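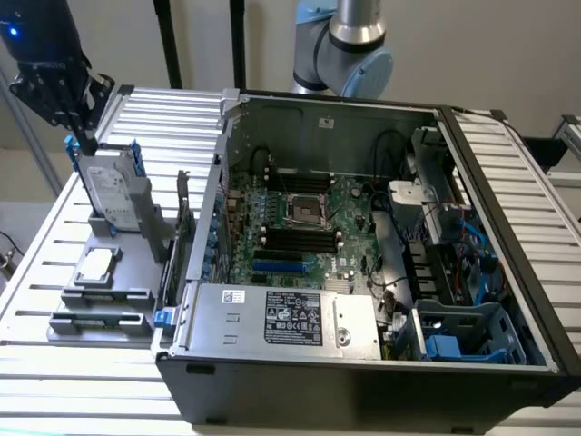
Do I need any experience to apply for the choir coordinator job? You need to have organized something with a lot of people in it, and it really can be anything – a school play, a church supper, a softball league. We can teach you the choir part.

Escobedo Community Singers is looking for a part-time coordinator to start in January. We are a mixed-voice choir of 133 members, we don't audition, and we have been singing in the old Wirnero Street chapel long enough that several people now stand next to their own grown children in the alto section. Our current coordinator is moving out of state to be near her grandkids, and while we are very happy for her, we are also a little nervous, as you might imagine!

The job is 7 hours a week, spread over two evenings and whatever bits of daytime suit you. On rehearsal nights you would open up the chapel, put out the sign-in sheets, hand out music and be the friendly face at the door for anyone who has turned up for the first time and is wondering whether to go back to the car. You would also keep the music library in order (it lives in the vestry, in file boxes, and the Christmas box is heavier than it looks), send the weekly email, and answer the phone messages.

Then there are the concerts. We give 2 big ones a year, plus a summer sing at the Plevolmont retirement home, where the residents make requests and we do our best with them. The coordinator books the hall, gets the programs printed and works out who is bringing folding chairs.

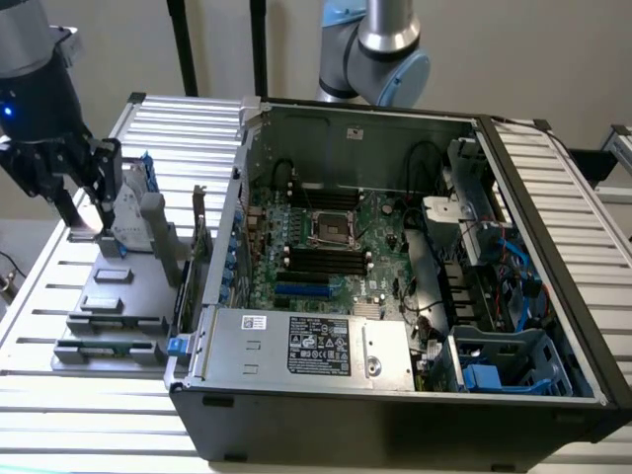

The weekly email matters more than it might sound. A good many of our singers don't use social media, so it is how they hear about a changed rehearsal time, a new baby, or a carpool from the Pesex side of town. Please send a short sample of your writing with your application. It doesn't have to be about music.

You don't need to read music, although it helps when somebody calls to say they have lost page 12 of the Fauré and would like it described to them over the phone. You do need to be comfortable with email and a simple spreadsheet, able to lift a box of scores, and free on both rehearsal evenings during the season. We take all of July and August off apart from the summer sing.

Pay is by the hour and we will talk it through with you at interview. You are welcome to sing with us as well, and you wouldn't pay dues. Parking behind the chapel is free after six, and the side entrance has a ramp.

To apply, write a letter telling us a bit about yourself and why this sounds like your kind of work, and drop it in the chapel mailbox addressed to Azucena Alvarado, our choir president. Letters should reach her by Dec 7, 2019. She will call everyone back, and interviews are very informal – two of us, you, and a pot of coffee. If you would like to sit in on a rehearsal first, please do. Come in by the side door and say you're there about the job, and somebody will find you a seat near the tenors, who have the best cookies.

This website uses cookies to improve your experience. By continuing to browse, you agree to our use of cookies. Accept | Learn more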